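The Tray at the End of the Table

A family table in Preltham collects small things all week. By Friday there are caps, loose pieces from games, a roll of something that belongs in a drawer and a puzzle that somebody put down half finished. All of it has to go before dinner.

Most homes have a table like this. It is the largest flat surface in the house and the first one people reach when they come in. Homework is done on it, the mail is opened on it, and toys end up on it by the middle of the afternoon. Furniture sellers talk about seating and finish. Few of them talk about where the small stuff is supposed to go.

The answer in many houses is a shallow box or tray. It stays on the table, everything small goes into it, and at the end of the week it gets emptied and sorted. 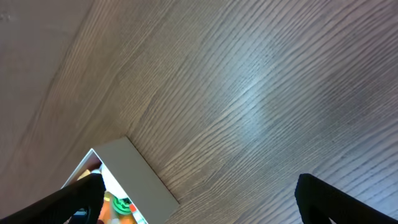

A light grey tray on a wood-grain tabletop, with small green, orange and red items inside.

The method is old and costs very little. Secondhand stores in Astham sell plain trays for $3, and a shoebox lid will do the same job until it tears. The color matters more than the price. Small things disappear in a dark box, especially one with high sides. In a pale one, a red piece no bigger than a fingernail can be found without tipping everything out.

Size takes more thought. A tray that is too small fills up by Tuesday and people start leaving things beside it. A tray that is too large turns into storage. Batteries go in, then receipts, then a screwdriver, and after a month no one wants to sort it. A good test is to pick up the full tray with one hand. If that is hard to do, the tray is too big or has not been emptied in a while.

Tellum, a housewares shop on the main street in Preltham, started stocking open trays next to its dining tables in March. The shop had 185 of them and sold the last one before summer. Customers had been buying lidded boxes for the same purpose and bringing them back. A lid is one more step, and children in particular will set a toy on top of a closed box and walk away.

The sorting is the part people put off. It goes faster with everything out on the bare tabletop, where like things can be put with like. Round things go together, game pieces go back to their games, and whatever has no home gets a decision. Fifteen minutes is usually enough.

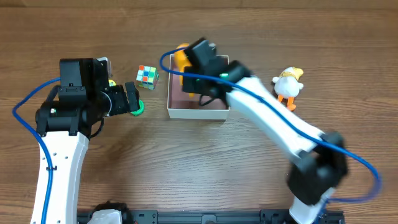
A bright green ring and a Rubik's cube on the wooden tabletop.

Some objects will never fit the system well. A Rubik's cube is a common one. It takes up as much room as a handful of smaller pieces, and it is the one thing on the table that people keep picking up. Many families leave it out on purpose and give it a fixed spot, such as a windowsill or the end of a shelf. Rings and rolls are a problem of a different kind. Set on edge they travel, so they should be laid flat or dropped in the tray first.

The table itself needs some care too. Hard plastic edges can scratch a wood finish when they are dragged across it, and a tray loaded with toys will do the same. Four felt pads under the corners solve this. They should be checked now and then for grit, which sticks to felt and scratches as badly as the plastic does. Wiping should follow the grain. On a streaked or dark wood, crumbs are easier to feel than to see, so a dry hand run over the surface before the cloth comes out is worth the extra minute.

Marino, the thrift warehouse outside Astham, takes the leftovers. Its toy counter received 3057 loose pieces last year, most of them in sandwich bags, and 1000 of those were matched with games that had come in incomplete. The rest are sold by the scoop. The counter accepts bags on Friday mornings and asks that batteries be taken out first.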